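Loltgate Hand-Held Teaching Set
Robot Teaching Equipment / Skallstead Product Line

The Loltgate Hand-Held Teaching Set allows an operator to show a robot a manual task without a robot present at the workplace. The operator wears or holds the instrumented tools, performs the task at normal speed, and the recordings are prepared for training in the Skallstead software.

The set is intended for work with soft goods, including towels, shirts and table linen. Cloth changes shape each time it is lifted, and the operator should therefore record the same task from many starting positions.

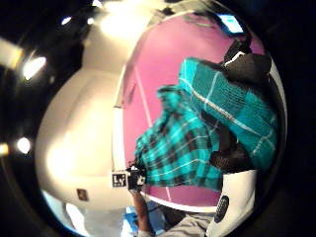

Gloved hand holding checked cloth, wide-angle view from the tool.

Each tool carries a wide-angle camera close to the point of contact. Square markers allow the software to relate the position of one tool to the other. Operators should keep the markers uncovered where the task permits and should avoid wrapping cloth over the lens.

Included in the set
2 hand-held tools with cameras
1 pair of gloves, medium or large
Marker plates and mounting screws
Charging dock and cables
Carrying case
Printed operator guide

Recording
A single take may run up to 40 minutes. The internal memory holds 2000 short takes, after which files must be moved to the Skallstead workstation. Takes may be trimmed, labeled and rejected on the workstation before they are released for training.

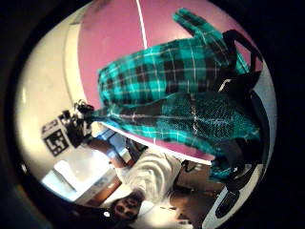
Plaid fabric during a recording, with the operator in white and a square marker in view.

Use by remote control
The same tools may be used to guide a robot arm directly. This mode requires the Mercado link unit, order code 109, sold separately. The arm must be fenced and fitted with a stop switch within reach of the operator.

Training and support
A training course for new operators is held at our Etville site each April. Enrollment is handled by Karla Camacho, Customer Training. Replacement gloves and marker plates may be ordered through the parts desk. Customers requesting a quotation should state the glove size, the type of goods to be handled and whether the link unit is required.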